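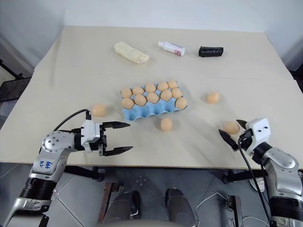

4. Get episodes on the Flerkbridge app

1. Open Flerkbridge, sign in.
2. Search the show name. Surstead, season 7.
3. Tap Follow. New episode alerts are on by defualt.
4. Want subtitles? Gear icon, Language, pick one, Save.

Note: pairing code for the TV is 3222. Same for everbody.

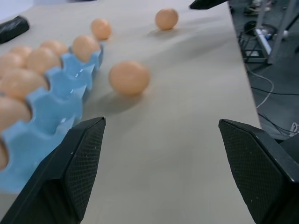 Egg carton on the table.

5. Downloads: Wi-Fi only. Episodes expire after 18 days.

Caution: don't log out mid-download. You lose the file, start over.

Still stuck? Write to Inès Guillot at the help desk.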